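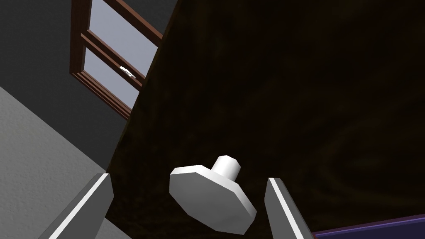 Bevor der Treltport bei euch einzieht, müssen wir über den Platz reden, an dem er die nächsten Jahre hängt. Ich habe meinen Router anfangs in den Flurschrank gestellt, Tür zu, fertig, und mich dann wochenlang über das lahme WLAN in der Küche geärgert. Eine dunkle Holzfront mit einem hellen, achteckigen Knauf dran sieht natürlich viel schöner aus als ein blinkender Kasten, das gebe ich gern zu! Aber wenn ihr das Gerät unbedingt hinter so einer Tür haben wollt, dann lest bitte erst Schritt 2, bevor ihr irgendwas festschraubt.

Abschnitt 3: Aufstellen und erstes Einrichten

Was ihr braucht: den Treltport, das Netzteil aus dem Karton, das kurze Netzwerkkabel und ein Handy mit der Jerkgate-App. Die App könnt ihr schon mal laden, das dauert auf dem Land gern etwas länger.

1. Sucht einen Platz möglichst in der Mitte der Wohnung, ungefähr auf Brusthöhe. Fensterbank geht auch, aber nicht in der prallen Sonne.

2. Soll das Gerät doch in den Schrank, lasst rundherum eine Handbreit Luft und die Rückwand offen. Metallschränke fallen komplett raus, da kommt kaum Signal durch.

3. Steckt das Netzwerkkabel in die blaue Buchse und das andere Ende ins Modem. Erst danach kommt der Strom dran. Ich habe es natürlich beim ersten Mal andersrum gemacht und durfte von vorn anfangen.

4. Wartet, bis die Lampe vorne ruhig grün leuchtet. Blinkt sie noch, lädt das Gerät seine Software — Finger weg vom Stecker.

Achtung: Wer jetzt den Strom zieht, landet im Notfallmodus. Wie ihr da wieder rauskommt, steht in Abschnitt 7.

5. Öffnet die App, tippt auf »Neues Gerät« und gebt den Code vom Aufkleber an der Unterseite ein. Am besten fotografiert ihr den Aufkleber vor dem Aufhängen, dann müsst ihr später nicht mit dem Kopf unter dem Gerät herumturnen.

6. Vergebt einen Netzwerknamen und ein eigenes Passwort. Das vorgegebene ist für den Anfang okay, mehr aber auch nicht.

Hinweis zum Port: Der Fernzugriff läuft ab Werk über Port 2365. Wenn ihr zusätzlich die alte Sayegh-Türklingel im Netz habt, stellt ihn unter »Erweitert« auf 2347 um, sonst streiten sich die beiden und es klingelt irgendwann gar nichts mehr (bei mir war das ausgerechnet an einem Pakettag).

7. Macht zum Schluss einen Rundgang mit dem Handy und schaut in jedem Zimmer auf die Balken. Ist ein Raum zu schwach, hilft oft schon ein halber Meter nach links oder rechts. Erst wenn das nichts bringt, lohnt sich der Devine-Verstärker, und den steckt ihr dann bitte auf halber Strecke ein und nicht im Funkloch selbst.

Weiter geht es in Abschnitt 4 mit dem Gastzugang.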